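Keeping the Fatcombe Room in Order

March 12, 2024

The shared room at Fatcombe has been in use since the autumn, and it has reached the point at which a few arrangements ought to be set down. The remarks that follow are my own, although they draw on the guidance issued to all rooms at Prastenport.

The wooden floor was the largest single expense and deserves the greatest care. Chairs should be lifted when they are moved any distance. Cables remain the principal difficulty. Power strips are permitted on the floor during working hours -- there is no socket within reach of the middle table -- but they are to be coiled and put away in the evening. Cable covers have been ordered from Haberkorn and are expected in April.

Papers left on the white desks will be kept for 6 days and then recycled. Boxes may stay on the table while their contents are in use, with the lid kept alongside.

Flowers are welcome. The sum set aside for them is small, about 300 for the year, and the vase should be placed well away from anything electrical.
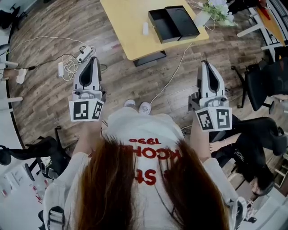
The same arrangements will apply to the Cloven room once its furniture has been delivered.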